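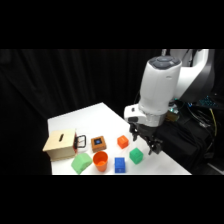
白色桌面上方的机械臂,背后是黑色幕布

Skostis新片:中提琴上的勃拉姆斯两首奏鸣曲

Skostis唱片今年下半年的第一张新录音已经定下来了,内容是勃拉姆斯作品120号的两首奏鸣曲,中提琴版本,由中提琴演奏者Ieva Petrauskas与钢琴演奏者Tyyne Nieminen合作。目录编号518,9月起发货,CD和黑胶同时上架,黑胶只压一批,印量大约1000张。两种载体的曲目完全相同,没有附加曲目。

订阅本通讯时间较长的读者可能还记得,两位演奏者在Skostis出过一张北欧小品集,那张的反响不错,也有一些意见,主要是说曲目太碎,听完之后留不下一个整体的印象。这一次她们选了两部完整的大曲子,中间不穿插任何改编歌曲或者安可小品。Nieminen在内页访谈里说,上一张的曲目单改了很多遍,这一张的曲目单第一次见面就写好了,之后没有动过。

作品120号是勃拉姆斯晚年为单簧管写的,第一首f小调,第二首降E大调。作曲家本来已经打算不再写大型作品,听了迈宁根宫廷乐团单簧管演奏家米尔费尔德的演奏以后又动了笔,先有三重奏和五重奏,最后是这两首奏鸣曲。中提琴版本出自作曲家本人之手,随单簧管版本一起出版,所以中提琴家演奏它们用不着找什么理由。两首作品今天是中提琴专业学生几乎必修的曲目,音乐会上也常见,录音更是不少。

既然录音已经这么多,再录一次总要在细节上有自己的决定。Petrauskas的决定主要集中在版本上。勃拉姆斯把单簧管声部改给中提琴的时候,把一些段落降低了八度,又在若干地方加了双音。后来的演奏者对这些改动态度不一,有人照单全收,有人觉得降八度以后旋律的走向被打断了,于是把其中一部分恢复到单簧管的音区。Petrauskas两种做法都试过,这次录音基本依照印刷的中提琴分谱,只在f小调第一乐章里有一处例外,她把一个乐句放回高八度,理由写在内页里,占了差不多一整页,还附了谱例。对版本问题没有兴趣的读者可以跳过那一页,不影响聆听。

f小调奏鸣曲的开头是钢琴独自奏出的一个八度齐奏乐句,然后弦乐器进来。很多录音里这几小节弹得很沉,像是一段引子。Nieminen弹得比较轻,速度也没有放慢,中提琴进来的时候不需要重新起步。整个第一乐章的速度在现有录音里算中等偏快,但不觉得赶。展开部里两件乐器互相模仿的地方,声部的轻重分得很清楚,钢琴左手的低音始终听得到。尾声那一段标着稍慢的速度,两个人收得很安静,最后几个和弦几乎没有揉弦。

第二乐章是这张唱片里试录遍数最多的一个乐章。乐谱不难,音符很少,困难在于弓速。旋律一句接一句往下走,中提琴要在很弱的音量里保持声音不散,而录音话筒又放得比较近,弓毛一有变化就会被收进去。制作方的记录显示,这个乐章录了一个下午,当晚听过之后觉得都不满意,第二天早上换了一把弓重新来过,最后采用的是早上的第一遍,从头到尾没有剪接。

第三乐章是一支连德勒风格的舞曲,两位演奏者的处理比较朴素,中段没有刻意压低音量。第四乐章转到F大调,开头那几个重复的长音由钢琴敲出来,这里Nieminen用的触键很干脆,踏板踩得少。乐章后面这个音型几次回来,每次的分量都有一点差别。

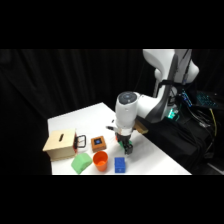 布拉尔茨卡(Braltska),26/06/2025

录音地点选在布拉尔茨卡的Cullmont音乐厅。它在城北,从前是一所师范学校的礼堂,后来改建成音乐厅,舞台不大,放一架三角钢琴和一个弦乐四重奏以后就没有多少余地了。厅里的混响偏短,木质座椅吸掉了一部分高频,适合室内乐,不太适合合唱。Skostis此前有好几张弦乐唱片都是在那里录的,工程师对那个房间的脾气比较熟悉。

录音前后用了三天。第一天上午调琴和摆话筒,下午开始录f小调;第二天补录慢乐章,然后转到降E大调;第三天录最后的变奏曲,余下的时间用来补一些零散的片段。两首奏鸣曲加起来七个乐章,f小调四个,降E大调三个,按三天来安排并不宽裕,好在两位演奏者在春季巡演里已经把这两首曲子一起演了很多场,进厅以后不需要再讨论速度和分句。

钢琴是音乐厅自有的一架大三角,调律工作由Coste工坊承担。Coste在布拉尔茨卡本地,主要做老琴的修复,也接音乐会调律。调律师在三天里一直在后台,每次休息的时候都上台检查一遍。Nieminen对高音区最初的声音不太满意,觉得偏亮,和中提琴放在一起时会显得硬。调律师对弦槌作了整音,把上面两个八度处理得柔一些,低音区没有动。从成品听,钢琴的音色从低到高比较均匀,音量也从不盖过中提琴,这在作品120号的录音里其实不容易做到,勃拉姆斯给钢琴写的织体很厚,中提琴的中音区又正好落在钢琴左右手之间。

话筒的布置比较简单。主话筒一对,放在台口前方,高度略高于演奏者的头顶,另有一支辅助话筒照顾中提琴,混音时用得很少。钢琴盖全开。两位演奏者的站位和音乐会上相同,中提琴站在琴弯的位置,面向观众席略偏右,钢琴家抬头就能看到弓子。录音的空间感接近坐在音乐厅前几排的感觉,喜欢更近、更干的声音的听众也许会觉得稍远。我们在办公室用两套音箱和一副耳机都听过,用耳机的时候能听到翻谱和呼吸的声音,不多,没有做处理。

降E大调奏鸣曲安排在后半部分,黑胶则是一面一首。曲子一开头两件乐器就同时进来,没有任何铺垫,旋律是那种很宽的线条。作曲家在这里标的是可爱的快板,很多演奏者把重点放在“快板”上,Petrauskas把重点放在“可爱”上,速度从容,句尾常常略微拖住一点再放开。有些听众会喜欢这样,有些听众可能觉得松。我们的看法是,第一次听的时候确实会希望它再往前走一步,到了再现部,前面留出的空间就有了用处。

中间的乐章是一首激情的快板,降e小调,有一个B大调的中段。外面的部分两个人拉得很有劲,中提琴在C弦上的声音厚而不糙。中段标着延绵的速度,先由钢琴陈述旋律,和弦排得很满,Nieminen让最上面的声部略为突出,其余的音压在下面。中提琴接过旋律的时候音量基本和钢琴持平,没有做成独奏的样子。回到开头的段落时速度比第一次略快,听得出是现场的反应,制作时也没有把它拉平。

末乐章是变奏曲,主题温和,八六拍子,前几个变奏一步一步地把节奏填密,然后有一个几乎静止的变奏,接着是小调的快板和热闹的结尾。整张唱片里,这个乐章我们听得最多。几个变奏之间的间隔都很短,听上去像一口气走下来。静止的那个变奏里,两件乐器轮流奏出很短的句子,钢琴的切分音放得很轻,中提琴不揉弦进来,再慢慢加上去。

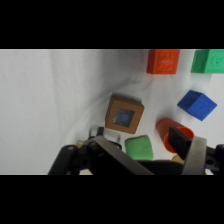

结尾部分钢琴有不少快速的音型,Nieminen弹得清楚,没有用踏板把它们连成一片。最后几小节的双音,Petrauskas照印刷谱拉,比单簧管版本听起来要更结实,也更像一个真正的收束。

再说一说两位演奏者。Petrauskas学的是小提琴,上音乐学院之后才转到中提琴,起初是因为室内乐课上缺一个人。她后来在一个弦乐四重奏里拉了很多个乐季,离开以后主要做独奏和教学。她用的琴是一把当代制作的大尺寸中提琴,低音很宽,高把位需要多花一点力气。她在访谈里提到,四重奏的经验对录这张唱片帮助很大,作品120号里中提琴有大量时间在做内声部的工作,旋律在钢琴上,这种时候如果还用独奏的声音,听众就听不到真正要听的东西了。

Nieminen的演出以室内乐和艺术歌曲伴奏为主,很少开独奏会。她弹勃拉姆斯的时间很长,两首大提琴奏鸣曲、三首小提琴奏鸣曲都在她的常备曲目里,也经常和单簧管演奏者合作这同一个作品120号。她说换成中提琴以后,钢琴这一边需要调整的主要是中音区的力度和踏板,单簧管的音色容易从钢琴里穿出来,中提琴则容易混进去。她的谱子上用两种颜色的铅笔分别记着两个版本的力度,内页里印了其中一页的复制件。

内页共有三种语言,英语、德语和芬兰语。中文译文由本通讯编辑部另行制作,随在国内售出的唱片附送单页,内容包括曲目介绍全文和访谈的节选,版本说明那一页因为涉及谱例,只译了文字部分,小节号与内页谱例对应。单页上个别术语的译法和我们以前的做法有出入,比如Allegro amabile,过去译作“亲切的快板”,这次改为“可爱的快板”,和目前通行的乐谱一致。

黑胶的刻片用的是未经压缩的母带,每一面时间都不算长,内圈的失真控制得比较好。我们收到的测试片表面安静,A面慢乐章里没有听到明显的底噪。B面末乐章结尾音量较大,唱头循迹力偏轻的用户请留意。封套是单开,内页折成唱片大小随封套附送,字号比CD版大,读起来舒服得多。CD是普通纸板折页,小册子插在左侧。

下载版由Skostis的网站提供,有标准和高解析两种格式,购买实体唱片的读者可以凭封套内的兑换码下载标准格式一次。需要说明的是,兑换码只能在Skostis网站使用,和其他平台没有关联,也不能换成高解析格式。编辑部不保存兑换码,遗失后请直接联系厂方。

预订从本期通讯发出之日起接受,办法和以往相同,回复邮件写明姓名、地址、载体和数量即可。黑胶每位读者限订一张,CD不限。已经登记过固定订户的读者不必再回复,我们会按登记的载体自动留货,如果这次想从CD改成黑胶,或者反过来,请在八月底以前告诉我们。到货后先发固定订户,再按回复的先后顺序发其余的订单。上一张北欧小品集的CD库存还有少量,可以合并邮寄,黑胶已经没有了,厂方目前没有重压的计划。

两位演奏者秋季会带着这套曲目继续巡演,Cullmont音乐厅的一场已经公布,上半场是降E大调,下半场是f小调,和唱片的次序相反。其他场次的地点还没有最后确定,等厂方把完整日程发来,我们登在下一期。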